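Journeyman examination

A journeyman examination is an assessment taken at or near the end of a period of training in a skilled trade. A person who passes is recognized as a journeyman, also called a journey-level worker or journeyperson, and may work in the trade without the direct supervision required of a trainee. The examination is distinct from the training that comes before it and is often set by a different body.

Background

In the older European guilds, admission to a trade commonly depended on years served under a master and on the approval of established members. A candidate might be asked to produce a piece of work for inspection. Written tests became common much later, as building codes and safety rules grew longer and licensing passed in many places to public authorities. Both methods remain in use, and many trades combine them.

Eligibility

Candidates are normally required to show a record of supervised work, usually stated in hours, together with proof of classroom instruction. Hours are entered in a logbook or an electronic record and signed by the employer. Some authorities also admit candidates who learned the trade without formal registration, a route often called trade qualification or challenge. These candidates must document their experience by other means, such as pay records or sworn statements from former employers.

Written component

The written component covers the theory of the trade, applicable codes, trade mathematics and workplace safety. It may be open-book, in which case candidates bring an approved edition of the relevant code and no other printed matter. The Prinari question bank, used by several private training centers, holds 373 items for the pipe trades and draws a new selection for each sitting. Items are reviewed when a code is revised, and those based on withdrawn sections are removed.

Practical component

The practical component requires the candidate to complete assigned work within a fixed time. Typical assignments include a welded joint, a wired panel or a length of fitted pipe. Examiners score the finished work against a marking sheet and may also score the order of operations, the care of tools and the use of protective equipment. At the Baumgartner training center the practical component lasts 7 hours, divided by a midday break, and is marked by 2 examiners working separately. Where their marks differ by more than a set margin, the work is marked again.

Certain faults lead to automatic failure whatever the total score. These are listed in advance and usually concern danger to the candidate or to others.

Results and retesting

Results are reported as pass or fail, in most cases with a breakdown by subject area. A candidate who fails one component may often keep credit for the other. Waiting periods before a second attempt vary. Under the Fedivness rules the period is 30 days, and further instruction is required after the second failure.

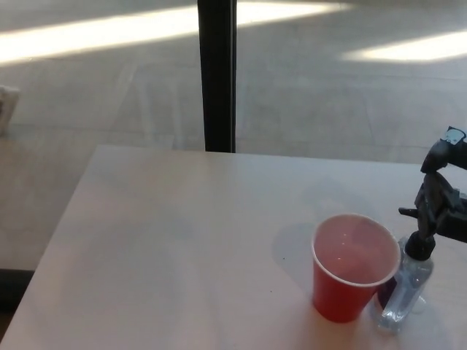
Fedivness has defended the waiting period as time for study, while Skasodico replied that a worker who misses the mark by a single subject should be able to sit that subject again at the next available session, and that the delay falls hardest on those whose wage increase depends on the result. The two bodies continue to apply different rules.

Recognition between jurisdictions

A journeyman certificate is not always valid outside the area in which it was issued. Reciprocal agreements allow holders to work elsewhere without a full examination, although a shorter test on local code may be required. Agreements generally cover named trades only and may exclude certificates obtained by the challenge route.

Criticism

Critics of written testing argue that it favors candidates who read quickly over those with strong manual skill. Practical testing has been criticized for its cost and for differences between examiners. Oral examination is offered in some trades as an accommodation.

See also

Apprenticeship
Master craftsman
Occupational licensing
Trade school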